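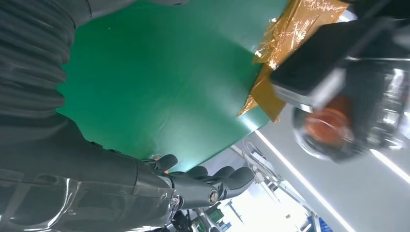 FOR IMMEDIATE RELEASE

Wumero opens orders for the Moltance hand training kit

August 17, 2025 – I run Wumero, I wrote this release myself, and I'm going to skip the part where the company is "thrilled to announce" things (I am thrilled, though!). Starting today you can order Moltance, our kit for teaching two-armed robots to handle ordinary stuff on an ordinary table.

We've been building it for two years alongside Vevby, the small shop that makes our mounts and cable guides, and it has taken over most of my evenings and nearly all of our bench space. The short version is that you get wrist cameras for both arms, the brackets to hold them, a recording box, and software that lines up the camera footage with the joint data so you don't have to do it by hand. I did it by hand for one whole winter and I don't recommend it.

What comes in the box

The basic kit has two wrist cameras, the Vevby brackets, 5 cables in different lengths (you'll use the long one more than you expect) and the recording box. It weighs less than a decent laptop bag. If your robot has five-finger hands, the brackets sit back on the forearm and leave the knuckles free to bend, and there's a narrower set for slimmer arms that we'll swap in at no charge.

The software is called Hầu. It runs on the recording box, it saves every session with a plain name you pick yourself, and it will play both wrist views side by side while you decide which takes to keep. We ship it with 448 practice sessions already loaded, so you have something to poke at on day one, before your own robot has moved a finger.

Why we picked boring objects

Most of our practice sessions use things you'd find in a grocery bag. Bottles are my favorite, mainly when they're lying down. A bottle on its side can roll, the label slides under rubbery fingertips, and when you park three of them in a tight row the hand has to find a way in without shoving the neighbors. We like a plain green tabletop for this, with orange bottles on it, and the wrist view makes it very easy to tell how close a finger is to the first one in line. 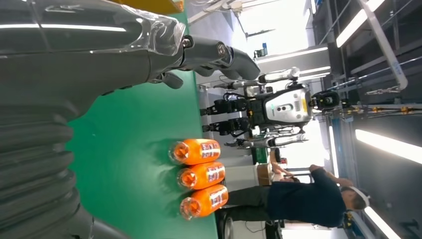
Price and shipping

The basic kit is $870, and that covers Hầu with no yearly fee. Extra bracket sets are $20 each. Orders placed now ship in October, in the order they come in, and we'll email you when yours goes on the packing table.

Schools and small labs can ask for a loaner before buying. You keep it for a month, you send us your complaints, and we read every one of them (the longer cable came out of a complaint, and it was a pretty grumpy one).

What's still on the list

Hầu can't merge two sessions yet, and the playback screen gets cramped on a small monitor. Both fixes are in the works and will arrive as free updates.

Press contact

Write to the Wumero press desk for loaner kits, sample sessions or a video call with me at the bench. Please mention Moltance in the subject line so it lands in the right pile.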